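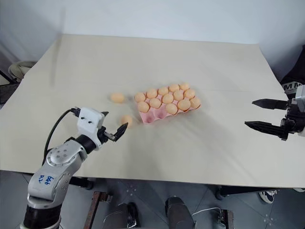
16 May 2021, trial notes, Damgaard gripper kit

Second day with the kit and I'm warming to it, more than I thought I would after the unpacking. Ditte Juhl at Damgaard wants our verdict before the quote expires, so I'm writing things down as I go and will tidy up later (or not).

Eggs again. The job is still the one from the Bunen request: loose eggs into the tray, no cracks, no help from me. Two left to place, both over on the left arm's side, with the gaps at the front of the tray. I like this as a test because the egg lying on its side makes you pick an angle and live with it. Come in too flat and the finger pushes the egg along the table before it closes.

Settings: grip profile 2 from the Darnico software, speed down to 4. Profile 3 is listed in the manual as "fragile" but it closes in little steps and I can't stand watching it. Ask Ditte if the steps can be smoothed out. Also ask what error 562 means, it isn't in the PDF and it clears by itself when I restart the teach page.

Good stuff: changing fingers is quick, the force readout is right there on the main screen, and the saved poses survived a restart, which the Ratmont demo unit never managed in December! Less good: the cable on the left gripper wants more slack than the clips give it, and the help pages assume you bought the camera package too. We didn't.

Price is 3693 for the kit with one year of support. Spare fingers are extra. I'd say yes if they throw in a set, but I want a full tray run with the right arm doing the front row before anybody signs.

To do: mark the tray corners with tape so it goes back in the same spot, back up the poses, send Ditte the log with the 562 in it.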